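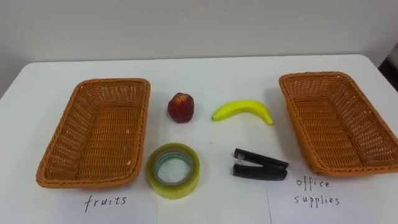
How often does a tabletop sorting cell need to be recalibrated?

Every 100 runs, and again whenever the table, the arm or the camera has been moved, bumped or leaned on.

Pirwood sorting cell

The Pirwood cell is a small robotic workstation in which a single arm picks up household and desk items from a table and places each one in the basket whose label it matches. It was put together at the Hamar workshop from an Ackroyd arm, a head-mounted camera and a table that had previously led a quiet life in a meeting room. The cell is best known among its users for its setup procedure, which takes longer than most of the tasks it is meant to prepare for.

Layout

The work surface is a white table with rounded corners, pushed up against a plain, pale wall. Two shallow woven baskets are used, one on the left and one on the right, set at an angle and each resting on a sheet of white paper. The category is handwritten on the sheet in lowercase black marker, on the part of the paper that the basket does not cover. In the arrangement known locally as the crossed start, "fruits" is on the left and "office supplies" is on the right, and the items wait in the space between the baskets.

The usual crossed start uses four items in two rows: a red fruit and a yellow banana at the back, with a roll of clear packing tape and a black stapler in front of them. The tape goes on the side of the fruit basket and the banana on the side of the office supplies, so that two of the four items must be carried across the middle. An arm that simply drops everything into the nearest basket will therefore be wrong half the time, a level of performance that earlier versions of the cell reached with great consistency.

Printed labels were tried and abandoned. They were easier to read, but the Hamar printer was on another floor and had maintenance needs of its own.

Setup

Preparation begins with the table. Its feet are adjusted until the top no longer rocks, and the arm base is checked with a wrench. The base bolts are tightened to 9 newton meters, a figure painted on the mounting plate after several people had tightened them to "good and snug" with differing results.

The arm is then sent to its parked position, outside the camera's view of the work surface, and the camera is switched on. The image should show both labels and all of the space between the baskets. The outer edge of a basket may fall outside the view without harm, provided the opening can still be located. Handwriting that runs off the bottom of the view is a fault, and the paper is moved up.

Baskets are placed before items. The distance between the inner rims is set at 340 millimeters, measured at the closest point, and this is the only measurement in the procedure that people reliably remember. The items follow, with enough room around each one for the gripper to open. The stapler is laid on its side, slightly open, where it presents a grip about as inviting as a stapler ever does. The tape roll is laid flat.

Calibration

Calibration ties what the camera sees to where the arm believes it is. The arm touches 5 reference points on the tabletop in turn, and the software, Flerkano, compares each touch with the camera's estimate. If any point disagrees, Flerkano reports "alignment incomplete" and gives no further details, a habit that has not been changed in any release to date.

The most common cause is the camera bracket, which settles under its own weight. The second most common cause is a person who has straightened the camera by hand because it looked crooked. It often does look crooked. It should be left that way until calibration has been run.

A white table presents a difficulty of its own. White paper on a white surface gives the camera only a faint edge to find, and for this reason Flerkano locates the baskets first and the writing second. Colored paper solves the problem and has been on order since September.

Routine care

The gripper pads are wiped between sessions and replaced when the ribbing has worn smooth. Packing tape is hard on them, as the cut end of the roll tends to leave a little adhesive behind, after which the gripper becomes reluctant to part with anything. Isopropyl alcohol removes the residue. Solvents intended for paint remove the residue and the pads.

Baskets are turned over and tapped out, and any broken strands are clipped flush so that the fingertips do not catch. The tabletop is wiped with a barely damp cloth. Grayish marks that survive wiping are tolerated, so long as the arm does not attempt to pick them up.

Known faults

Items dropped just short of a basket usually point to a loose base. Items dropped just past it point to a worn wrist belt, and replacing the belt means removing the forearm cover and its screws, one of which is shorter than the others and belongs in the hole nearest the elbow. A long screw in that hole will press on the cable behind it and produce a fault that looks exactly like a bad camera.

See also

Ackroyd arm
Gripper pad
Flerkano error messages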